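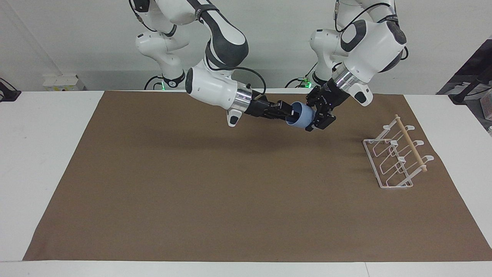 A light blue cup above the work surface.

Reusable cup library to open at Kustley campus in September

29/08/2025

Students and staff at the Kustley campus will be able to borrow a reusable cup from any food outlet on site when the new term begins in September. The Kustley Cup Library, approved by the campus services office earlier this winter, will replace disposable cups for all drinks consumed on the grounds.

The library will open with 1297 cups, shared among 3 outlets: the Muma café on the ground floor of the main building, the Gavik kiosk beside the bus stop, and the staff kitchen in the Fankhauser Wing. Of these, 400 will be held at the kiosk, where demand for takeaway drinks is highest in the hour before morning classes.

Borrowing will be free of charge. Cups may be taken to lecture theatres, the library and outdoor seating areas, and returned to any of the outlets by closing time on the following day. No card or registration is required during the first term.

Veronika Rainer, manager of campus services, said the office had considered a deposit but decided against it for the opening period.

"We would like people to get into the habit first," Ms Rainer said. "If too many cups go missing we will look at a deposit again before the summer break, and the outlets will be consulted before any change is made."

Customers who prefer to bring their own cup may continue to do so. Outlet staff will fill any clean cup of a suitable size, and the price of the drink will be the same in either case. Disposable cups will remain available on request for people who need them for health or accessibility reasons.

Returned cups are to be placed on their sides in the racks provided and should be emptied beforehand. Sinks for this purpose have been fitted next to the racks at Muma and in the Fankhauser Wing. The kiosk does not have space for a sink, and customers returning cups there are asked to use the drain at the side of the building. Lids and straws go in the general waste bins.

Washing will be carried out in the Muma kitchen, which has been supplied with a second dishwasher. Cups will be collected from the other outlets in the middle of the morning and again after lunch. Any cup that is cracked or badly marked will be withdrawn from use, and a further 100 are being kept in storage as replacements.

Balthasar Mayrhofer, who supervises the Muma kitchen, said staff rosters had been changed to allow for the extra washing.

"The busiest part of the day will be straight after lunch, when everything comes back at once," Mr Mayrhofer said. "People can help us by returning their cup when they have finished with it and not leaving it in the lecture theatre."

Departments holding catered functions may reserve cups through the campus services office. Requests should state the number of guests, the room and the time of collection, and should be lodged at least one week before the function. Departments are responsible for returning reserved cups to the Muma kitchen.

Questions about the library may be directed to the campus services counter during office hours.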